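Desk Supply Sorter and Packer, Part Time - Stundia Workroom

Job reference: 156
Reports to: workroom lead
Hours: Monday to Thursday, 9 a.m. to 1 p.m.
Term: 52 weeks, renewable

Stundia collects, sorts and repacks small desk supplies for schools and adult classes in the Mahama district. Last year the workroom sent out 2,247 packed boxes. We are hiring one person for the sorting table.

The work

Mixed supplies come to the table in bulk: pencils, pens, erasers, sticky notes, calculators. The sorter separates them by type into small open bins, checks each item, and packs sets according to the printed list for that order. A standard set has 9 items. Lists change from order to order and must be read each time.

Pencils are checked for a sound point and, where fitted, a usable eraser. Colored pencils are kept apart from writing pencils. Pens are tried on scrap paper. Calculators are switched on and every key is pressed once. Items that fail a check go in the reject tray with a slip stating the fault.

Bins stay at the corners of the table and the middle is left for items being checked. Translucent bins are used so that the contents can be read from the side. Do not stack them.
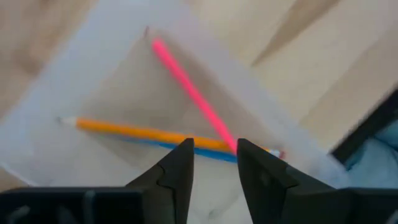
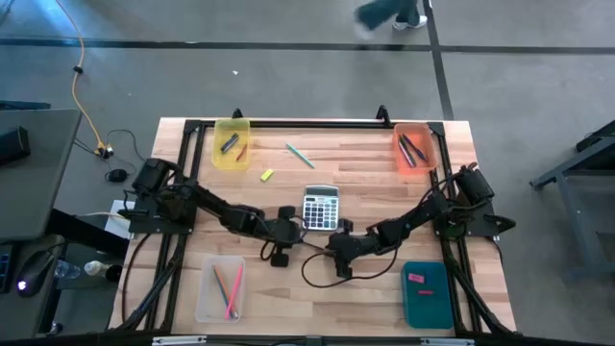
Photos: Stundia

Requirements

- Able to handle small, thin items for long periods without loss of care
- Normal color vision, or corrected to the level needed to tell pencil colors apart
- Able to stand on a concrete floor for up to two hours at a time (stools are provided)
- Able to lift a packed carton of 20 pounds
- Basic written English for slips and order lists

Past experience in packing, stockroom or library work is useful but not required. Training takes three shifts and is paid at the full rate.

Conditions

Closed-toe shoes are required. Food and drinks stay out of the workroom. Walkways marked with floor tape are to be kept clear at all times, including during deliveries. Outgoing cartons are collected by Ukard every Thursday at noon, so leave on that day is granted only with notice.

How to apply

Send a one-page letter and a list of past jobs to the Stundia front desk, Skandum Building, second floor. Quote the job reference on both. Applicants who pass the first review will be asked to do a paid sorting trial of one hour, using a mixed tray and a sample list. Applications close at the end of January.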